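Stainless or composite sink for a small kitchen?
Kitchens & Baths > Sinks and Faucets

greenwood_dee
May 25, 2019
We're finally redoing the kitchen at our place in Greenwood and I am so excited I can hardly sleep! Counters will be white. I'm torn between a plain stainless sink and the gray Fenent composite one. Anybody lived with both?

tapwater71
Stainless, every time. Ours has been through two kids and a lot of cast iron and it still cleans up great with baking soda and a soft sponge. Scratches blend together after the first year and then you stop seeing them.

Bidisano
Have to disagree with tapwater. Stainless is LOUD. I went composite in August and I love how quiet it is when I drop a fork in there. Hard water spots barely show either.

tapwater71
Get one with the thick pads underneath and the noise goes away. And composite can chip! My sister's did, right by the drain.

Bidisano
Mine hasn't. Depends what you throw at it, I guess :)

cimora_kitchens_fan
Team stainless, especially with white counters. It looks so fresh, and any bright dishes you own really pop next to it. 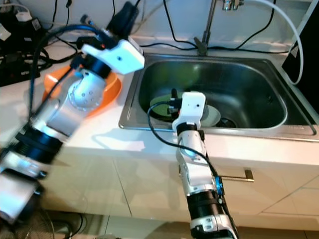 Stainless sink, white counter, orange plate

greenwood_dee
Oh I love that orange! OK, leaning stainless. Quote was $151 more for the deeper bowl, worth it?

tapwater71
Yes!! Go deep, your stockpot will thank you.

Bidisano
Not if you're short. My back hated our old deep one. Try one in a showroom first.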